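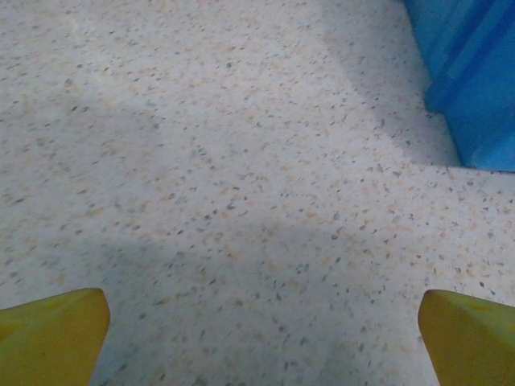
Yellow gripper fingers over a bare stretch of floor.

Grease or Oil: Choosing a Lubricant for Conveyor Gearboxes

Small worm gearboxes are usually bought by ratio and torque, and the lubricant is whatever the supplier put in before shipping. For a drive that runs one shift a day in a heated building, the factory fill is often good enough. For a drive that starts and stops all day, sits at an angle, or works beside an oven, the fill deserves as much attention as the ratio.

A worm gear transmits power mostly by sliding. The worm thread wipes across the face of the wheel tooth, and the oil film between them is sheared with every turn. A spur or helical pair rolls through part of its contact and loses much less power to friction. The practical result is heat. A high-ratio worm unit can turn a large share of its input power into heat, and all of it has to leave through the housing.

Oil handles that heat better than grease. It moves. The worm throws it against the housing wall, where it gives up heat and runs back to the sump. Grease stays closer to where it was packed. In a slow unit with light load this does no harm, and grease has the advantage that it does not drain out past a worn shaft seal. In a fast unit the gear can cut a channel through the grease and then run with only what bleeds back from the sides.

Tomoyo Kuroda rebuilds gearboxes for packaging plants and has kept teardown notes on every unit since she opened her shop. Channeling is the fault she records most often in grease-filled worm drives. "The housing looks full," she says. "There's a wall of grease on both sides and a dry slot down the middle. The wheel is bronze, so the wear shows up as gold dust in the grease."

The Polow drives she sees most are the 2-stage type, with a helical pair ahead of the worm. The helical stage takes some of the reduction, so the worm turns slower and slides less. Kuroda fills these with a synthetic polyglycol oil of ISO viscosity grade 460. Polyglycol has low friction against bronze and holds its viscosity well as the temperature climbs. It does not mix with mineral oil, and some paints and seal materials swell in it. A unit that has run on mineral oil must be drained and flushed before the change.

Additives need the same care. Some extreme-pressure oils contain active sulfur, which protects steel on steel but can attack bronze at high temperature. An oil sold for helical gearboxes is therefore not automatically suited to a worm unit of the same size. The data sheet should state that the product may be used with yellow metals.

Mounting position sets the fill volume. A housing turned on its side needs a different oil level to keep the worm and the upper bearings wet. Too little oil starves the top bearing. Too much churns, foams, and raises the temperature. The vent plug must be moved to the highest port whenever the position changes, or pressure builds in the housing and pushes oil past the lip seals.

Mayu Kinoshita, a maintenance planner at the Flimen carton plant, had this problem on a line of inclined conveyors. The drives had been ordered for horizontal mounting and installed with the motor pointing up. Output seals failed repeatedly, and the replacements failed as well. In January the crew moved the vents and corrected the oil levels. The seals fitted at that time are still in service.

Kinoshita also changed how oil life is tracked. The plant used to drain every gearbox on a fixed date. It now logs running hours in Skorkard, the same system used for the motors, and samples the oil before deciding. The first sample is taken at 200 hours, after the run-in wear has settled into the sump. A high bronze reading at that point is normal. The same reading in a later sample is a reason to open the inspection cover.

Housing temperature is a cheap second check. It should be taken at the same spot each time, at steady load, after the unit has warmed through. The absolute figure matters less than the change from the last reading. A steady rise with no change in load points to low oil, thickened oil, or a bearing starting to fail.

Grease still has its place. For small units with low input speed, rare starts, and a mounting position that cannot be vented, a semi-fluid grade NLGI 00 or 000 is a reasonable choice. It flows enough to refill the channel and is stiff enough to stay behind a tired seal.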